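About Handedley

Handedley began at a kitchen table, with Firdevs Demirtaş sanding pegs after supper and Dexter Kapoor telling her (kindly) that they were still too thick. We make small wooden racks for cups, and we like to think we have grown up without getting too grand about it. 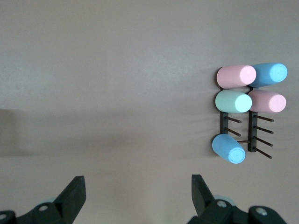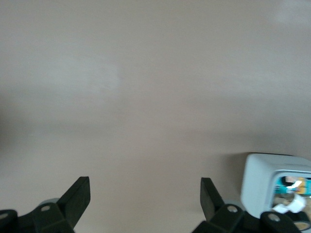
Pastel cups on one of our dark racks, first picture.

We have always had a soft spot for homes where the cupboards are full and the counter is short. A cup on a peg is easy to reach, easy to put back, and rather cheerful to look at while the kettle boils — especially in pink, mint green or sky blue, which Paloma Escobedo will tell you are the only colors worth drinking from.

Tobias Mercado looks after the workshop these days, and Booker Strickland answers the phone, usually at some length. We finished 2,000 racks last year, and every one was checked by hand before it was wrapped. Come by and see us in May, when the workshop is open to visitors and there is always a pot of coffee on.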